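Stop buying the stiff fingers

I've been going back and forth on this since August, and I've landed somewhere that will annoy a few people I like. Soft printed fingers should be the default on a two-arm setup. The rigid ones can live in a drawer until you have a job that really calls for them.

I came to it the slow way. We had the Grularel fingers on first, machined, gorgeous, tight as a bank vault. Arne Diekmann loved them (still does, he'll tell you so) and on a bench they are hard to beat. Pick up a bolt, put down a bolt, lovely. Then you take the arms into a furnished room, with a nightstand and a phone with a curly cord and a remote shoved onto a shelf, and all that precision starts working against you. You're 4 millimeters off and the finger doesn't give, so something else has to.

The Wovo ones are the opposite. Black, grainy, long triangular cutout down each finger, and they look like something that fell off a toy. They bend around whatever they meet. I printed my last pair for 7 dollars in filament. A Grularel pair costs 70, and I've chipped two of those. 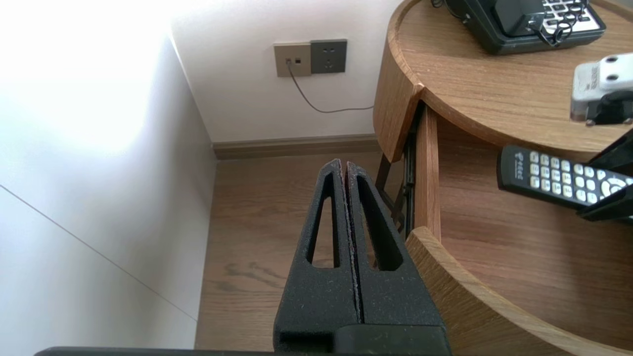 What really changed my mind was the wrist camera, and I never see this come up in the comparisons. Solid fingers block a big chunk of your view right where you need it most. With the cutouts you get some of the floor or shelf back, straight through the finger. It's a small thing on paper! But when I'm driving one gripper into a low compartment and trying to keep track of the other, I'll take every scrap of view I can get.

Now the complaints, which are fair. Soft fingers collect dust along the inner edges like you wouldn't believe. They're lousy at twisting anything stubborn. And after 20 hours or so of hard use mine get a bit of a lean at the tips, and then your calibration is a polite suggestion.

Arne's answer to all this is the Baumgart hybrid, stiff spine with a rubber pad, and I gave it a proper try. It's fine. It's also heavy, and the Prolton controller I'm running gets twitchy with extra weight out at the end – maybe that's my tuning, maybe not.

So print the floppy ones, print a spare set while you're at it, and wipe them down when you remember. I'll give Arne his fingers back next week, minus the two I chipped.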